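A morning at the Vondard pressing plant, Bresport

I have been buying records since I was at school and had never seen one made. When the Vondard plant in Bresport announced an open day for March, I put my name down the same evening. Tickets were free but limited, and they went in groups of 12, one group every half hour. I got the Friday 10 a.m. slot.

The plant is on the north side of town, past the rail yard, in a long brick building that used to make buttons. There is no big sign. You look for a blue door with a doorbell, and a sheet of paper was taped next to it with an arrow. Parking is on the street. I left the car by the tire place and walked back.

They start you in the front office, where you sign a form and get earplugs and safety glasses. Then there is a short talk about what the place does. Vondard has 8 presses. Two are old machines from the seventies that were bought out of a closed plant and rebuilt, and the others are new. Most of what they make is small runs for small labels. Their busiest months are late summer and early fall, when everybody wants stock for Christmas, and a band that sends in its files in September will be told to expect it in the new year.

The cutting room was first. They cut lacquers in-house, which not many plants do. The lathe sits on a heavy stone table in a room with thick walls, and only four people can stand in there at once, so our group went through in shifts. The engineer had a side of the new Tumier album on the lathe, or rather a test cut of it. Tumier are a local band, long songs with organ and two drummers, very much in debt to the early seventies. The side ran to almost 24 minutes, and she explained what that does to the sound. The longer the side, the closer the grooves have to be, and the quieter the whole thing must be cut. The band had been asked to lose a minute and a half and had said no. She seemed to be on their side about it. She played us the first minute through the monitors and the organ sounded fine to me.

I asked about inner groove distortion, which has bothered me for years on certain records. Her answer was that the last song on a side should be a quiet one, and that bands used to know this. I went home and checked my shelves, and on the older albums it is true more often than I expected.

After that comes plating, which we saw only through a window. The lacquer is sprayed with silver and goes into a nickel bath, and at the end of that you have the stampers. It smelled faintly of vinegar even on our side of the glass.
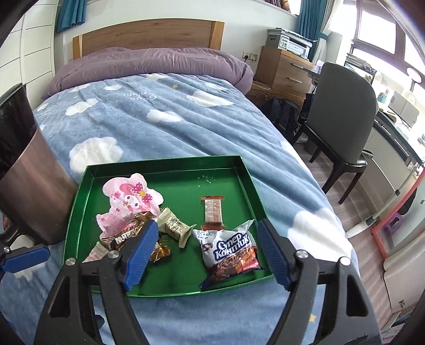
The press room is the loudest part and the one most people had come for. Vinyl pellets go in a hopper, get melted and squeezed out as a lump about the size of a hockey puck, and the lump goes between the two stampers with the labels already in place. The press closes, steam heats it, water cools it, and out comes a record with a ragged edge that a blade trims off. The trimmings get ground up and used again, but only for black. On the new presses the whole thing takes under half a minute. The old ones are slower and an operator stands at each of them the whole time. The operator on the nearer one told us he prefers it, as he can hear when it's going wrong.

They were pressing the Pacheco reissue that morning. For anyone who missed it, Pacheco made one album of instrumental jazz-rock, sold next to none of it, and broke up. Original copies now go for silly money. This is the first time it has been back on vinyl, in a run of 2,000, and it was good to see a stack of them sitting on the spindle cooling between metal plates. They cool for a day before anyone puts them in a sleeve. If they go in warm they warp.

Quality control is a small room with three turntables and three people wearing headphones. They listen to one record out of every batch from start to finish, and look at all the others under a lamp. I asked if they got sick of the music. One of them said she'd heard the same metal single every working day for two weeks, and that by the end she had come around to it. The reject bin by the door was fuller than I expected. The Pacheco job had thrown out 197 so far, most of them from the first hour, when the press was still settling. Those get their labels punched out and go back in the grinder too.

Last stop was packing, where the sleeves are filled by hand. It is a plain room with long tables and a radio. The gatefolds take twice as long as the single sleeves, and the packers don't like the ones with die-cut fronts, as the corners catch.

Back in the front office there was coffee and a table of records for sale. Prices were a few dollars under what the shops charge. I bought the first Tumier album and a seven-inch on marbled vinyl by a group I had never heard of, which turned out to be mostly feedback. Seconds were in a crate on the floor, with small marks on the sleeves but nothing wrong with the discs.

A few notes for anyone going next time. The tour is a little over an hour and a half and you are standing for all of it. The press room is hot, so leave your coat in the office. Photos are allowed everywhere except the plating area. There is one step up into the cutting room and a steep ramp down to packing, and the staff said they can take people around the outside if the ramp is a problem. Children have to be over ten.

My only complaint is that the group behind us caught up at the press room and we were moved along sooner than I'd have liked. I would have stayed by the old presses for another half hour. They are planning a second open day in the fall if the order book allows it, and the sign-up will be on the Vondard mailing list first.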